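Can a Machine Do Your Chores Yet? Frequently Asked Questions

We run a small hire-and-advice business, and since January the same questions keep turning up in the inbox. Answers below, from people who would very much like to stop unpacking their own shopping.

Can a robot put the groceries away?

Bits of it, on a good day, at a bench, with the groceries chosen in advance. Drinks and a shopping bag make a fair test, as the bag is floppy, the bottles are slippery and everything is a different height. Two arms and one open tote is the usual arrangement.
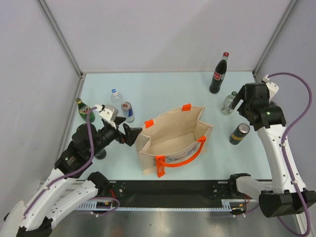 Why is a bag harder than a box?

A box stays where you left it. A bag sags, folds its own mouth shut and swallows a handle at the worst moment. On the shop floor people solve this by banning bags, and we suggest you try it at home before spending any money.

Surely picking up a can is easy?

For you, yes. A gripper has to come in square, close on both sides and know when to stop squeezing. Cans are kind in that they're all much the same shape.
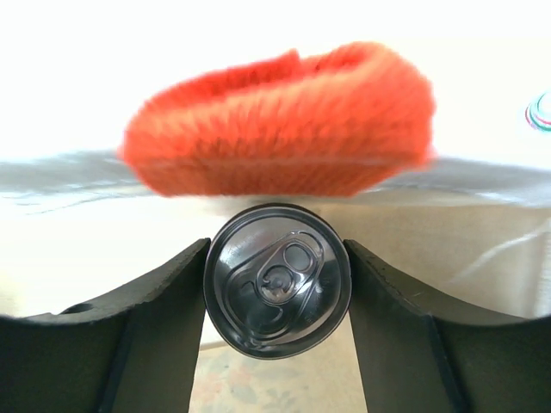
Glass is less forgiving, and a full bottle is heavier up one end than a machine might expect. Then there's the putting down, which gets left out of most brochures. Ask any supplier to show you the putting down.

How fast are they?

Our own yardstick is the Zornden Bench Test: 13 drinks from table to bag, no help. A bored teenager does it in 75 seconds, with sighing. The best machine we've timed took 112 — seconds, thankfully — and left one bottle on the table.

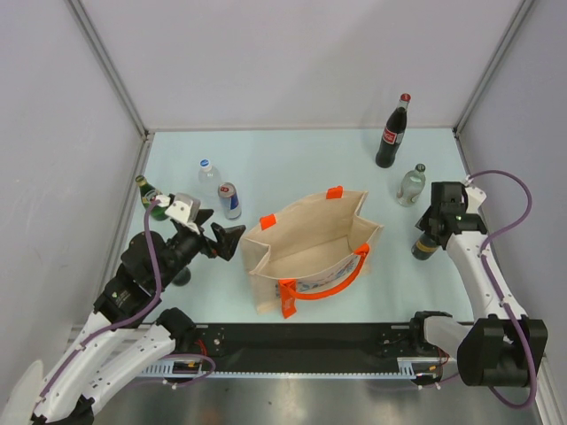
Bottles, a can and a tote within reach of both arms.

Do I need two arms?

One to hold the bag, one to fill it. You've been doing it this way for years without a brochure.

My old Nokia still works. Will a robot last as long?

No. Budget for new finger pads, cables and somebody's patience.

Does it work in a normal kitchen?

Not one we'd call normal. Plain surfaces and steady light help enormously. Fruit bowls, school notes and the cat do not. The Godon Street workshop has a tidy bench, and we've yet to see a kitchen in the same condition at 6 pm.
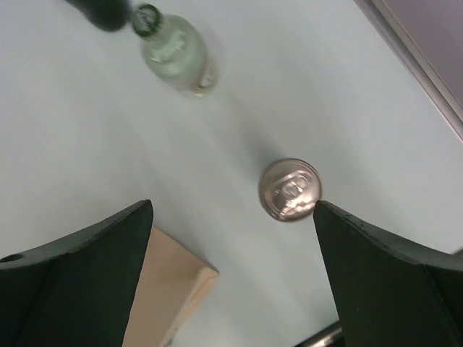 Looking down past the gripper fingers at a can and a glass bottle.

What about the dishes, the washing and the bins?

Dishes: you own a dishwasher, be grateful. Washing: folding a towel, yes, slowly. Fitted sheets: humans haven't cracked these either. Bins: ask again once it can manage the back step.

Should I wait or buy now?

If you run a packing line and move 1000 identical items a shift, ring us. If you'd like the shopping put away, the Takagi trolley in our catalogue has four wheels, no software and a very good safety record.

Contact Zornden | Copyright Zornden, all rights reserved | Back to top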